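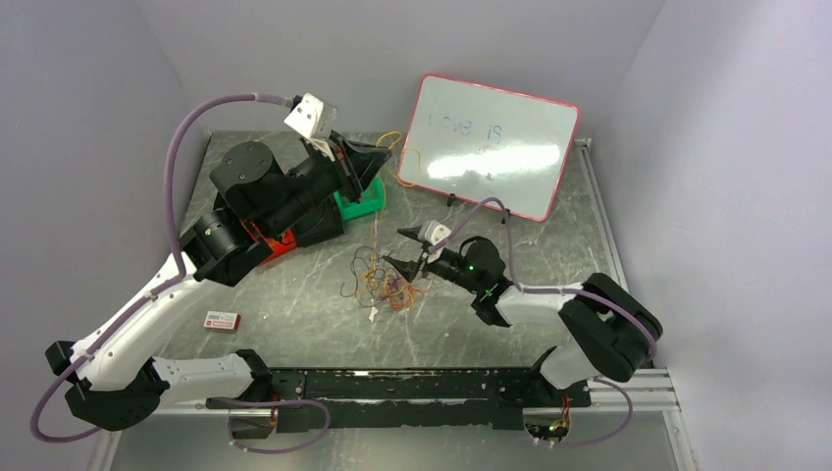
Facundo said rubber bands went bad if you left them in a heap, that they dried out and grabbed each other, and that any fool who had worked a counter knew it.

"They're rubber bands," Lautaro said. "They don't grab."

"Pull one out, then."

Lautaro pulled one. Three came with it. He put them down and said it proved nothing, and Facundo went back to his coffee looking like a man who had been paid.

They had been having this argument since Thursday, when the carton came from Tellier. The label promised 1,000 bands, assorted. Lautaro doubted it. He had doubted the last carton too, the one from Quiroga, and had sat up past midnight with it and found 400, and when he called to complain the woman on the phone asked him what he needed them for. He hadn't liked the question. He still didn't have an answer he would say out loud.

"You could sort them by size," Facundo said.

"Why?"

"So you'd know where they were."

"I know where they are. They're on the table."

Facundo's mother had kept hers on a doorknob. Every band that came into the house on a newspaper or a bunch of scallions went over that knob, and when she died it took Facundo 2 hours to get the thing clean, and half of them snapped in his fingers. He told this story every winter. Lautaro suspected the hours went up each time, and he had his doubts about the scallions.

"She never used a single one," Facundo said.

"So what's the lesson?"

"Who said lesson? I said she had a doorknob."

Lautaro tried another band. It stretched fine. He let it go and it hit the wall, and he was annoyed at how much he enjoyed that. He reached for the next one, which brought a friend along.

"Don't say it," he said.

Facundo drank his coffee.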